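Politique apprise par imitation : 17 réussites sur 30 avec la banane, comment améliorer la saisie ?

Posté par Ewurabena Adjei, catégorie Apprentissage et manipulation 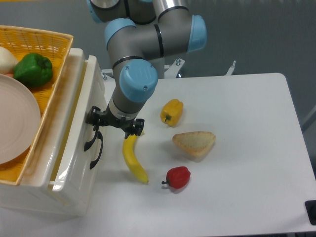
Bonjour à tous. Je prépare un mémoire sur la manipulation d'aliments et je compare deux manières d'entraîner la même politique. La première apprend avec toutes les démonstrations téléopérées, 3000 en total, enregistrées avec plusieurs objets. La deuxième apprend d'abord avec les mêmes données, puis je fais un ajustement avec les seules démonstrations de l'objet testé. La tâche est de prendre un objet sur la table et de le poser dans le panier jaune-orangé sur le meuble à tiroirs.

Pour le poivron rouge et le poivron jaune, je n'ai pas de souci. Pour la banane, la première politique réussit 17 essais sur 30 et la version ajustée seulement 11 sur 30. Je ne comprends pas comment l'ajustement peut faire baisser le résultat. Dans presque tous les échecs, la pince descend au-dessus du bout côté queue au lieu du milieu, elle se ferme, et le fruit pivote puis il glisse. La banane est toujours posée dans la longueur, plus ou moins dans l'axe du bras. La perte de validation est pourtant plus basse après l'ajustement.

Mes questions sont donc : est-ce que je dois me fier à la perte de validation ? Et est-ce que quelqu'un a déjà vu ce décalage vers l'extrémité ? J'utilise la bibliothèque Lastel pour l'entraînement, avec les réglages par défaut. Je vous remercie d'avance et je m'excuse pour mes fautes, le français est ma troisième langue.

Grigoris Makris
Membre depuis juin

Bonjour Ewurabena. La perte de validation ne mesure pas ce que vous cherchez. Elle compare l'action prédite avec celle de l'opérateur, sur des images que l'opérateur a produites. Quand c'est le robot qui conduit, les petites erreurs s'ajoutent et il arrive dans des positions absentes des démonstrations. Une politique trop ajustée peut très bien avoir une perte plus basse et se rattraper moins bien.

Pour le décalage, je regarderais vos démonstrations avant de toucher au modèle. Prenez chaque démonstration avec banane et notez l'endroit de la fermeture des doigts : queue, milieu ou autre bout. Si vos opérateurs ont pris tantôt par le milieu, tantôt par la queue, l'ajustement a peut-être renforcé la mauvaise habitude. Chez nous, sur le projet Calmont, deux opérateurs travaillaient différemment et nous avons dû refaire une partie de la collecte avec une consigne écrite.

Je vous conseille aussi de garder les points de sauvegarde intermédiaires de l'ajustement et de les tester tous sur le robot, avec les mêmes positions de départ. C'est long, mais sans cela vous ne savez pas à quel moment le résultat descend. Et attention, avec 30 essais par condition, l'écart entre 17 et 11 peut encore venir du hasard. Dans le mémoire, je donnerais l'intervalle de confiance à côté du taux.

Paora Baxter

Changez les doigts de la pince, mettez du caoutchouc. Ça glisse moins.

Nana Wumbei

Je suis d'accord avec Grigoris pour les démonstrations. Le caoutchouc peut aider, mais si vous changez les doigts maintenant, il faut refaire les deux séries d'essais, sinon la comparaison n'est plus valable.

J'ajoute un point. Vous écrivez que la banane est toujours dans le même sens. Faites quelques essais où vous la tournez en travers. Si la pince va encore vers la queue, elle suit l'objet. Si elle va au même endroit de la table, alors la politique a plutôt mémorisé une position, et il faut varier les départs dans la collecte. Faites-le aussi avec les autres aliments retirés de la table, pour voir si leur présence change quelque chose.

Ewurabena Adjei, le 9/4/26

Merci beaucoup. Je commence par noter les points de fermeture dans les démonstrations, et ensuite je fais le test de Nana avec la banane en travers. Je garde les doigts actuels jusqu'à la fin de la comparaison.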